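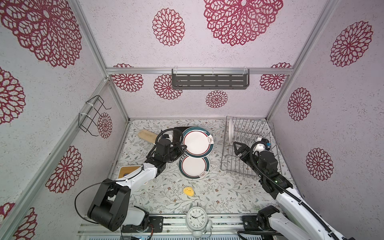
Stinine recipe cards: read me first

Hello! These are my gran's recipe cards, typed up one at a time over far too many evenings, and you're welcome to them. There are 2,957 recipes in all. A lot of them are the same fruit cake with a different amount of sherry, and I've kept every version because she clearly thought it mattered.

What you get

One big file called recipes.csv, plus a small one called notes.csv for anything scribbled on the back (phone numbers, bridge scores, a rude remark regarding a Mrs Adams and her pastry). Each recipe has a title, ingredients, method, how many it feeds and the box it came from. There were 4 boxes. Box 3 got damp at some point, so expect gaps — I've put [?] wherever I couldn't read a word, and I haven't guessed.

Measurements

I left these exactly as written. That means ounces, gills, teacups and "butter the size of an egg". If you want grams, there's a column called grams_guess, but it's only filled in for 100 recipes so far and I wouldn't bake a wedding cake from it. Oven temperatures are mostly "hot" or "not too hot". Sorry!

Spelling

Also hers. "Stasel buns" turns up 50 times and I still don't know who or what Stasel was. If you do, please get in touch, I'd love to hear it.

Changes

January 15, 2024: fixed the puddings, which had all been filed under soup. Marthinus Zwane spotted that one and also sorted out the commas in the jam section, so thank you, Marthinus.

Using it

Cook from it, print it, count the currants, whatever you fancy. Just keep the Stinine name on it if you pass it along. The Forero chutney makes a huge amount, so halve it unless you own a very big pan.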